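Felt on a work table: glue it, clip it or leave it?
Forum: Home & Workshop > Tables and Surfaces

nhenao_18
Need opinions before I ruin something. I've got a big table I use for small stuff (blocks, little plastic parts, sorting, the kids' puzzles when they take over) and I want to cover the top with brown felt. Small things skate around on the bare top and the noise drives me nuts. Do I glue the felt down or just lay it on? Table is 173 cm long if that matters.

RuthC
Lay it on! I glued mine in January and regretted it inside of 2 weeks. One coffee spill and you're scraping. Get it cut a bit bigger than the top and fold it under.

peiyu.jin
Disagree with Ruth, sorry. Loose felt bunches up every time you drag something across it. Spray glue, thin coat, done. Mine's been flat for years.

RuthC
Years without a spill? What do you drink, air?

peiyu.jin
I drink at the other table like a civilized person :)

cris_escobar
Double-sided tape along the edges only. Five bucks a roll and you can peel it up later. Also think about color. Brown hides dust pretty well but dark pieces get lost on it. I have a dark blue cube from some old set and I swear I look straight past it every time. Red and yellow jump right out.

nhenao_18
Hmm, good point on the dark ones. Would gray be better?

tianyou_d
Gray shows every crumb. Stay with brown and turn on a better lamp. What I'd worry about more is clear stuff. I have an acrylic rack that practically disappears on a plain top, the only reason I find it is the white clips on the sides.

peiyu.jin
Ha, I leaned my elbow on one of those once. The rack was fine. Elbow less so.

cris_escobar
Put some colored tape on one corner of it, solves that.

RuthC
Or put it away when you're finished with it?? Radical, I know.

nhenao_18
OK going with tape on the edges, brown felt, and Ruth can say I told you so if it bunches. Is the thin craft felt from a roll good enough or do I want the thick stuff?

tianyou_d
Thick. The thin kind pills where your wrists rest.
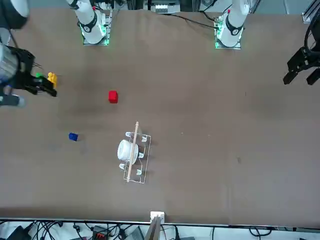

Red cube, dark blue cube and the clear rack on brown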